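Marden Cell – Progress Report for August
To: Diane Campbell, Larell Program Office
From: Aurelio Cabello, Kellimis

Status

The two-arm cell is running again after the gripper rebuild. It was down for six working days, two more than we planned. The extra time went to the left wrist, where the replacement bracket came with the wrong hole spacing and had to be sent back to MacPherson. The second one fit.

Work done this period

Both grippers were taken off, cleaned and put back with new finger servos. Shirley Petrenko replaced the cable on each side and left more slack at the wrist. The old left cable had worn through its jacket where it rubbed on the mount, and that was the cause of the dropouts we reported in July.

We also changed the maintenance interval. Finger screws are now checked every 200 cycles, down from 1000. Ghislain Girard found two loose ones during the teardown, and the longer interval would have missed them. The check takes a few minutes and is done with the arms parked.

The zero position was reset on both arms after reassembly. The right arm held it. The left arm drifted overnight and was reset again on Monday – it has been stable from then on, but we are still logging it at the start of each shift.

Task board setup

We now use the board for the check after any repair. It has push buttons, toggle switches, a rotary selector and a set of plug-in test leads, so one board covers most of the motions we care about. Mackenzie Leclerc wrote the new check sequence, 28 moves in all, and it has replaced the old peg test.

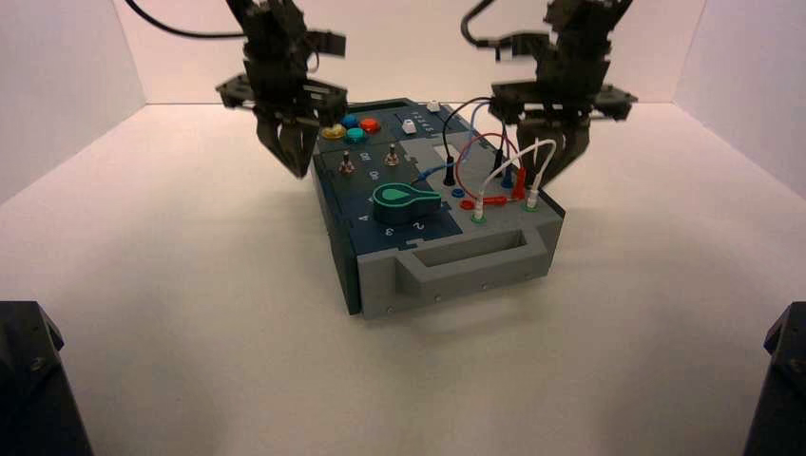
Marden cell, both grippers over the task board. Left fingers are above the push buttons, right fingers among the test leads.

The button and toggle moves pass on the left arm. The leads are harder. In the last set of 30 runs the right gripper snagged a wire twice, both times while backing out, and the run had to be stopped by hand. Mackenzie is changing the exit path so the arm lifts straight up before it turns.

Open items

Spare servos: one left on the shelf. Three are on order from MacPherson, no ship date yet.
Left arm zero: keep logging through the end of September.
Budget: the return shipping on the bracket was not planned for. It fits within the repair line and we are not asking for a change.

The next report will cover the new exit path and the first full month at the shorter screw interval. Diane, please send any questions on the parts order to Shirley, who has the paperwork.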